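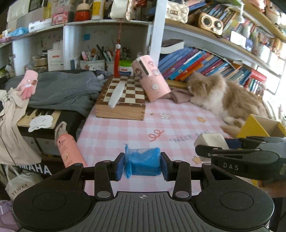 How to clear a small table when the cat lies on it?

Filed under: Home & Tidying > Small spaces

I have only one table, and everything lands there: chessboard, pencil cup, papers. My cat also sleeps on it. I kept a yellow box for sorting, but I don't know what goes in first. Please advise.

Rostam Mirzaei

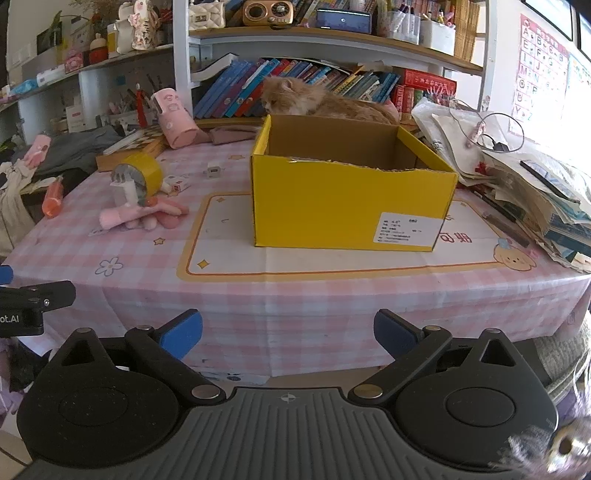 The box, the tape and the cat, who stays.

Flolladport
Do the papers first, they take the most place. Put pens and pencils back in the cup and stand it up. Leave the cat for last - mine moves when she hears a plate.

Brulard
buy a bigger table
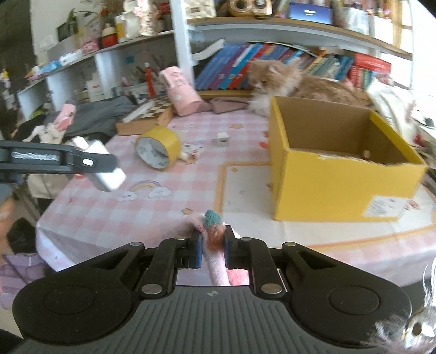

SOFT TOYS AND SMALL THINGS

Rillport
I would put the plush toys in the box and keep the chessboard out if you play often. If the front of your box is torn like this one, don't fill it to the top. Shake the crumbs from the tablecloth after.

Last updated: 26/07/2020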